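Every warehouse consultant I have ever met wants to sell me a box. The box is always blue or gray, it always stacks, and it is always going to change how the place runs. So when Benjamín Salinas told me that Skustudent, the parts distributor where he manages the floor, had thrown out its cardboard and put everything in plastic crates, I asked him what it cost before I asked him whether it was any good.

He had the number ready: 2,699 dollars for the first batch, plus a second order he didn't care to discuss. The pitch came from a reseller called Kotari, whose brochure promises that a hard-sided crate "pays for itself." The brochure does not say when.

I went to see for myself on a Thursday, early, while the night crew was still handing over.

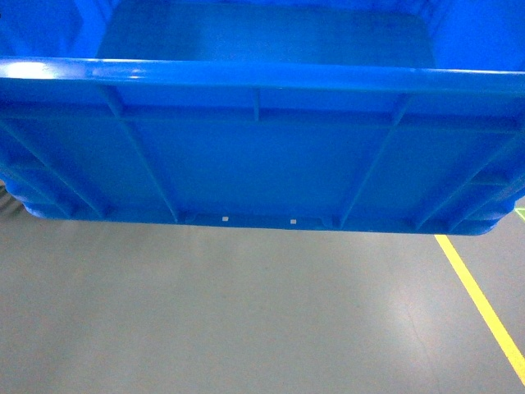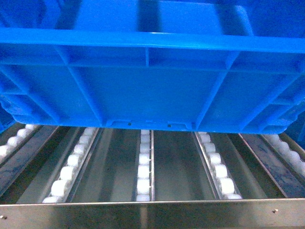 Cardboard has a bad name in this business, and some of it is earned. It sags, it sheds, and the bottom flap catches on anything with a seam. Salinas keeps a folder of damage slips from the old days and likes to wave it around. What he wants you to notice on the blue crates is the rim, thick enough to get your fingers under, and the ribs molded into the wall below it. A box with a lip like that can be lifted by someone in gloves at five in the morning. I tried it and had no complaint. I did have a complaint about the price of the lip.

Then there is the matter of rollers. The conveyor at Skustudent is the plain kind, tracks of small white wheels set close together, and Salinas says the crates go down it straighter than the cartons did. Maybe so. Cirilo Aguirre, who has worked the same line for 11 years, gave me a cooler answer. A full crate moves nicely, he said. An empty one is light and wanders, and you end up walking along beside it with a hand on the wall.

Empties are the part the brochure skips. A carton gets flattened and baled. A crate has to come back, and between trips it takes up exactly as much room as it did when it was full of brake hoses. Skustudent bought 600 of them. When I asked how many were in the building that morning, Salinas said 450. The other 150 were at customers, or on trucks, or, in Aguirre's opinion, holding firewood in somebody's garage.

Figueroa, a smaller outfit across the road, looked at the same crates last December and stayed with cardboard. Their damage rate hasn't moved. Staltar went the other way and now charges a deposit on each crate, and its customers grumble and send them back.

Salinas is thinking about a deposit. Aguirre would like a marker and a clipboard by the dock door, and he has offered to bring the marker.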